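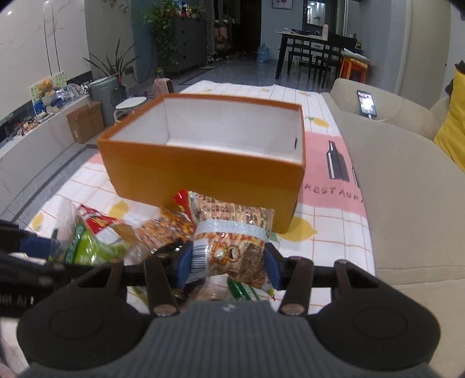 October 23, 2023

Snack sorting, and the budget, which is less fun than snack sorting.

Kiran wants the equipment list for next year by the end of the week, so here goes. Current want list, in the order I'd fight for it:

Second hand-held gripper. With one, everybody waits for whoever has it, and then complains about their forearm. Michiels quoted 600 for a complete unit, fingers fitted. Veltitz is cheaper but wants us to buy 6 at a time, and we don't have that many forearms.

Spare grip inserts. 60 a set. Put down two sets. Pieter says one will do. Pieter said the same in June, about cables.

Props. This line was zero last year, which is how I came to own so many chips on my own credit card. Shiny bags are the whole point of the task: they slide, they crumple, and no two get pinched the same way. They also get eaten. I propose 60 a month and a shelf with a door on it.

Boxes. Free, as long as people keep ordering shoes. Leave it off the list.

Arm. The big one. Vutico will lend us a demo unit if we pay shipping both ways, and Kiran would like to know why we need an arm when we have Pieter. Fair question. Pieter doesn't do repeat runs after lunch. My vote is to hold off on buying until we've seen the demo drop a bag into a box on a tablecloth, not on the nice flat gray bench in their brochure.

Storage. Billside renewal comes up too, and I have no idea whose budget that's in. Kiran Sachdeva to ask, Pieter Dewulf to pretend he didn't hear.

To do: get the Michiels quote in writing, ask whether shipping is in it, ask Vutico about insurance while the arm is here. Find the receipts for the chips.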